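Bins and Bin Liners: Your Questions

We get more post at Kikomia about bin liners than about anything else we write on, and we love it! A small job, done most days in every home and office, and there's a surprising amount to say. These are the ones that come up most.

What size liner do I need for a small wastebasket?

Measure round the outside of the rim with a piece of string, then halve it. Your liner, laid flat, should be a bit wider than that figure. For height, take the depth of the bin, add half the width of the base, and add a hand's width on top for folding over. Litres on the packet are only a rough guide, as a short wide bag and a tall thin one can hold the same amount and only one of them will fit.

My liners come folded flat and I can never find the opening. Help!

Oh, we've all stood there rubbing the wrong end. Lay the folded bag on a table next to the bin and open it out one fold at a time, lengthways first. Look for the seam: that's the bottom, so the opening is at the other end. Dampen your fingertips slightly, pinch both layers and slide them against each other. Black bags cling more than the thin white ones, so give them a few goes.
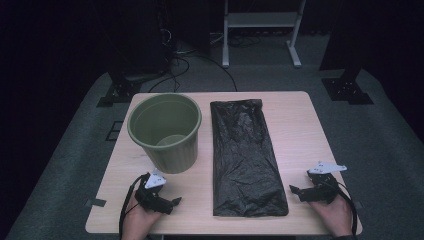

Once it's open, hold the two sides of the mouth and bring it down through the air in one big swoosh so it fills out. Then lower it into the bin, push the bottom down with your fist and turn the top over the rim all the way round. Very satisfying when it goes right first time.

How do I stop the liner slipping down?

A bin with a thick rolled rim is a great help, because the plastic has something to grip. If the bag is too loose, gather the spare at one side, twist it and tie a small knot just under the rim. A big elastic band works too (the wide sort you get round broccoli is perfect).

Should I lift the bin on to a table to do it?

For a small one, yes, do! It's far kinder to your back and you can see right down to the bottom. Wipe the table afterwards.

Can I keep spare bags in the bottom of the bin?

You can, and it's a lovely trick. Put three or four under the one in use, folded flat. Leave them out if the bin takes tea bags or anything else that might leak.

Is it worth buying a box of 200?

If you've a dry cupboard and you're sure of the size, go for it. Try a short roll first, though. One reader in an office ordered 400 and they were all too narrow!

How often should I wash a plastic bin?

We do ours on a Sunday, with warm water and washing-up liquid, and leave it upside down to drain. Ribbed ones want a quick go with an old toothbrush along the grooves.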